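The left gripper drifted again

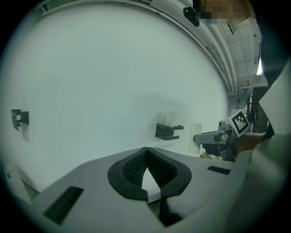
Tuesday went to a fault I thought I had fixed in May. We record with two hand-held grippers, one per hand or one per person, and the left one had started losing its opening width. You squeeze it shut, the pads meet, and the log still says they are 3 mm apart. Tõnu worked one gripper by the white wall, the one with the square marker on top, and I had the other, the one carrying the camera. His numbers were fine all afternoon. Mine were off from cycle 200 on, and by cycle 295 the software refused to call the gripper closed at all.

I blamed the pad first and swapped it. No change. Then I blamed the cable, same result. Branislav had me take the shell off and push on the encoder with a fingernail, and it moved. One of the two screws holding it had backed out far enough to let the board rock - not enough to see, plenty to spoil a reading.

Both screws now have thread lock on them. I ran 300 cycles after it cured and the closed value stayed put. The bad part is the data. Everything from the Listero set after the first 100 takes has to be checked by hand, and I expect to throw out a good share of it. I've also added a zero check at the start of every take, so next time it should stop us early.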